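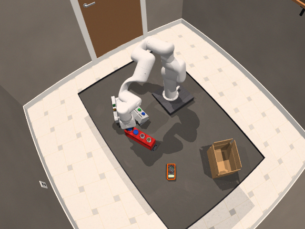
28 January 2019
By Vasilică Stanciu

Musska Community Choir Opens Its Doors for a Winter Season of Songs From Home

MUSSKA - The Musska Community Choir will start its tenth season in February with a program built entirely from songs its own singers grew up with, and anyone who wants to join in is welcome to come along and sing. No audition, no sheet music skills required, and no need to have sung since grade school!

The season is called Songs From Home, and it began with a shoebox. Last fall the choir put one out at the back of the rehearsal hall and asked members to drop in the name of a song they remembered from a kitchen, a car ride, a church basement or a summer camp. By Thanksgiving the box held 119 slips of paper. There were lullabies in there, and work songs, and two different versions of the same harvest tune with completely different endings (both are staying in the program, because neither side would budge). One slip just said "the one my grandmother hummed when she shelled peas," with a line of notes drawn underneath in pencil. It took three rehearsals to work out what it was, and it's now the piece that opens the concert.

"I thought we'd get a handful of the usual favorites," said Vasilică Stanciu, the choir's director. "Then I took the box home and sat up until one in the morning reading slips and singing to the dog. I knew maybe half of them. Some of these songs have never been written down anywhere, as far as I can tell, so we've been writing them down."

That writing down has turned into a project of its own. Members who remember a tune but can't read music have been singing it into a phone, and the altos (who have somehow taken over the whole business) pass the recordings around until everyone agrees on the notes. A songbook with the words and melodies will be ready in time for the spring concert. It'll be spiral bound so it lies flat on a piano, and the print will be big enough to read in bad light.

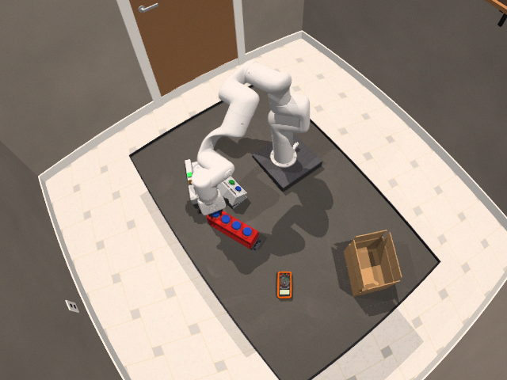

Rehearsals run on Tuesday evenings at the old Vaneck schoolhouse, in the long room on the ground floor. Doors open at 6:30 and singing starts at 7:00, with a break for tea halfway through. The side entrance on the parking lot is the one to use, and there's a ramp. Kids ten and up are welcome with an adult, and last season's youngest tenor ended up with a solo, so bring them!

New singers will be paired with someone who's been around for a few seasons and knows where the difficult bits are. The first two evenings will be spent on rounds and simple harmonies so that voices can warm up and people can figure out where they fit. Anyone not sure whether they're an alto or a soprano can try a different row every week until something feels right. Stanciu himself started out in the basses and moved up after a month.

The choir has grown a good deal since its first concert, when the singers outnumbered the listeners. Last December's performance brought in an audience of 1068 over two nights, with people standing along the back wall for the closing carols. The spring concert will be held in the same hall, and this time there'll be a sing-along after the intermission with the words printed in the program. Several of the people who sent in songs will say a few words before theirs is sung.

The choir is still collecting, too. Residents who don't care to sing but have a song they'd hate to see lost can drop a slip in the shoebox on any rehearsal night, or come in during the tea break and hum it to whoever's closest. Half-remembered verses are fine. Songs in any language are very welcome, and the choir already has pieces in six.

There's no fee to take part. Singers should bring a pencil, a bottle of water and a sweater, as the long room takes a while to heat up. Song sheets will be handed out at the door.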